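The Table, Again

I have covered the table in brown paper four times now, and I would like it on record that the fourth time went worse than the first.

Some background for anyone who wandered in looking for the soup post. Since January I have been on a campaign against loose objects. It began with a drawer. The drawer contained 27 keys, of which I could match two to a lock, along with a container of paper clips, a second container holding a single paper clip, and a lid belonging to neither. I closed the drawer. I opened it again a week later and the situation had not improved.

My friend Ingegerd Fagerlund sorts things for a living (museum storage, mostly pottery, all of it older than my problems). She told me over lunch that my mistake was sorting in the drawer. You don't sort in the drawer. You sort on a big flat surface, with paper down and lines marked out, and every kind of thing gets its own box on the paper until you know what you've got. Then you buy containers. I had of course already bought containers. I had bought them first, in three colors, with the confidence of a person who has seen a magazine.

So: paper. Kraft paper is cheap and it comes on a roll the approximate weight of a toddler. It wants to be a roll. It has been a roll its whole life and it does not see why it should be a table covering at this late stage. You can tape down one end, walk it across, tape down the other, and come back to find the first end has quietly let go and is curling toward you. I've learned to flip it so the curl faces down, weight the corners overnight with dictionaries, and tape in the morning when my temper is better.

Then the lines. Masking tape is what everybody recommends and I can't stand it for this. It's nearly the same color as the paper, so by late afternoon I'm sorting buttons into a cell that isn't there. Dark blue is the answer. Dark blue on brown looks serious. It looks as though a decision was made. You put one long strip the full length of the table, and if that one is straight you can be a bit relaxed about the others, and if it's crooked you will see nothing else for as long as the paper is down.

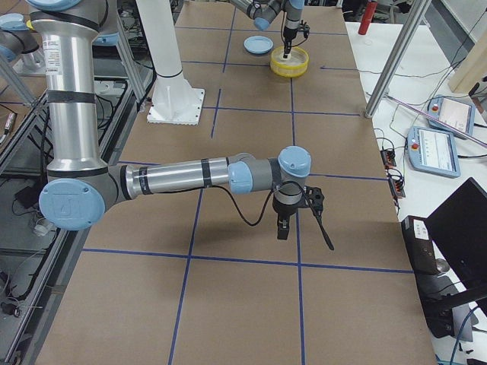 The size of the cells matters more than I expected. My first grid was all small squares, very pretty, and useless, because the moment I put an open container in a square there was no room left for its lid. A lid needs somewhere to lie. If it doesn't have a place beside its own container it goes to the edge of the table, and from the edge of the table it goes wherever lids go. I now make fewer, bigger rectangles and accept that they won't match. One container, one lid, some breathing room, and a bit of bare paper where I can write on the surface with a pencil.

About the lids. I'm aware I have strong feelings here. The rule I've settled on is that a lid lies flat, next to its container, on the same side every time. Left is my side. Joar Engebretsen, who lives downstairs and has never been asked, puts his lids under the containers, like a saucer. He says it saves space. It does save space, right up until you want to close something and have to lift a full dish of screws with one hand while fishing for the lid with the other. I have watched him do this. We have agreed to talk about other things.

Color turns out to be a trap as well. I thought a yellow container would want a yellow lid and a blue container a blue one, and I spent most of an evening restoring everybody to their families. Then I noticed that a mismatched lid is far easier to spot on brown paper than a matching one. I've gone over to mixing them on purpose. Ingegerd thinks this is barbaric. She used that word, and then she asked whether I had labeled anything, and I ordered more coffee.

I have not labeled anything. I did buy a label maker, a Stodevex, secondhand, from a man who seemed relieved. It prints beautifully. It also prints a wide blank margin at both ends of every label, so the word PINS arrives on a strip long enough for a surname and an address. I cut the margins off with scissors, which gives me a lot of tiny sticky rectangles, which are now a category. They have their own cell.

The thing that really slows me down is small white objects. I don't know how a household acquires so many. Caps, plugs, spacers, feet from furniture we no longer own, the little piece that came with the Makura lamp and was surely important. On brown paper they at least show up. You can pick them out one at a time and drop them into something, and the dropping is the pleasant part, I'll admit that. I've caught myself taking one back out so I could put it in again.

I tried tweezers for a while. They made me feel like a jeweler and tripled the time. Fingers are fine for anything bigger than a lentil. For anything smaller I fold a scrap of kraft paper down the middle and tip the lot in along the crease, a trick I picked up from a seed-saving leaflet and have not once used for seeds.

As for taking the paper up at the end, go slowly and pull the tape back on itself, low and flat. If you yank, it brings a strip of paper with it, and if the paper was thin it may bring some of the finish too. I have a pale line on my old table that I describe to visitors as grain.

The keys are still unresolved. I moved them from the drawer to a cell, from the cell to a jar, and last night I moved the jar into the drawer. Joar says one of them might be his.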